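Lustmont Cleaning Cloths, Lavender-Blue

Finely woven cloths for dusting, wiping down counters and drying glassware. The color is a soft lavender-blue with small pale flecks in the weave, so light marks don't show up much between washes. The fabric is thin enough to fold into a pocket and gathers easily in the hand for corners and narrow gaps.

Sold by Gonotex in packs of 10 or by the carton. A carton holds 720 cloths — enough for most hotels and schools for a season. Cloths are packed flat and may be creased on arrival. The creases come out in the first wash.

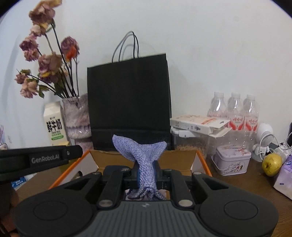

Care

Wash before first use, with similar colors. Warm water, mild detergent. Do not use bleach or fabric softener. Tumble dry low or hang.

Ordering

Cartons ship from our Stunbridge warehouse in 2 working days. Packs can also be picked up at the Aasen counter. For orders over 3000 cloths, please ask for a quote first — shipping is worked out separately. Unopened packs may be returned.

Page updated 2020-01-16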